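Fitting a soft-close damper to an existing cabinet door

Applies to: framed and frameless wooden cabinets with sprung concealed hinges
Last revised: 29/10/2010 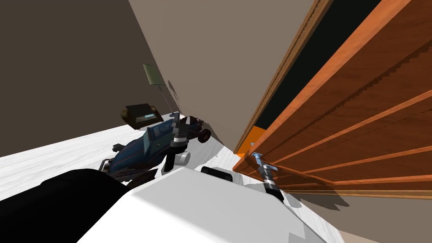
A damper is a small oil-filled or air-filled cylinder with a plunger. The door meets the plunger shortly before it reaches the carcass, and the cylinder takes up the remaining movement. It does not pull the door shut. The hinge spring does that, so a damper fitted to a door with weak or missing springs will leave the door standing slightly open. Check this first: open the door a hand's width and let go. If it does not close fully under its own spring, replace the hinges before going further.

Types of damper

There are three common types. The clip-on type fits over the hinge arm and needs no drilling, but it is made for one hinge range only. The surface type sits in a plastic housing screwed to the inside of the carcass. The bored type is pushed into a hole drilled in the front edge of the side panel. The rest of this page covers the bored and surface types. The Koteo and Clastex cylinders we stock can be used either way, as the housing is supplied separately.

Tools

Drill with depth stop
Brad-point bit to suit the cylinder body
Bradawl
Small crosshead screwdriver
Try square
Pencil and masking tape

Choosing the position

The damper goes on the opening side or the hinge side. On the opening side it has the most leverage, and a light cylinder is enough. On the hinge side it is less visible and acts earlier in the swing, but the load on the plunger is much higher and a stiffer cylinder is needed. For doors under 414 mm wide we recommend the opening side, near the top. On wider doors the top corner can twist when only one point is braked, and two dampers should be fitted, one at the top and one at the bottom.

Keep the centre of the damper at least 20 mm from any shelf pin, screw or dowel. Dowels are the usual problem in older carcasses. If you do not know where they are, measure down from the top panel and stay 80 mm clear of the joint.

Fitting the bored type

1. Put masking tape on the front edge of the side panel and mark the centre line of the edge. The panel must be thick enough to leave sound material on both sides of the hole. Where it is not, use the surface type.

2. Mark the height and prick the centre with the bradawl.

3. Set the depth stop to the length of the cylinder body, excluding the collar. Measure the cylinder itself – lengths on the packet are often given with the plunger extended.

4. Drill square to the edge. Stand the try square beside the bit and check it in both directions. A hole that runs off line will make the plunger bind, and the door will stop short or close in jerks.

5. Clear the dust, remove the tape and push the cylinder in by hand until the collar is flush. Do not use a hammer. If the fit is loose, wrap the body with one turn of tape.

Fitting the surface type

1. Hold the housing against the inside face of the panel with its front end level with the carcass edge.

2. Mark the rear screw hole only. Make a pilot hole and drive the screw until it just grips.

3. Close the door gently against the plunger and check that the housing lies parallel to the panel. Mark and fix the front screw.

4. Push the cylinder into the housing until it clicks.

Adjustment

Most cylinders have no adjustment of their own. The rate of closing is set by how far the body projects. Moving a surface housing forward by a millimetre makes the door slow down sooner. On Tamemach cylinders the rear cap turns, and a quarter turn clockwise increases the resistance.

Test the door from fully open, from half open and from just outside the damper's range. It should close completely each time. If it closes from fully open but hangs when released near the end, the damper is too strong for the spring.

Faults

Door bounces: the plunger is meeting a moulding or a recessed part of the door. Move the damper or fit a flat strike pad.
Door slams after a few weeks: the seal has failed. Replace the cylinder; it cannot be refilled.
Door sits proud: the hole is too shallow, or there is dust behind the body.
Noise on contact: fit a felt disc to the door at the strike point.

Spare collars and strike pads are listed under part 232 in the Kazlauskienė fittings catalogue. Text by Tõnu Pärn.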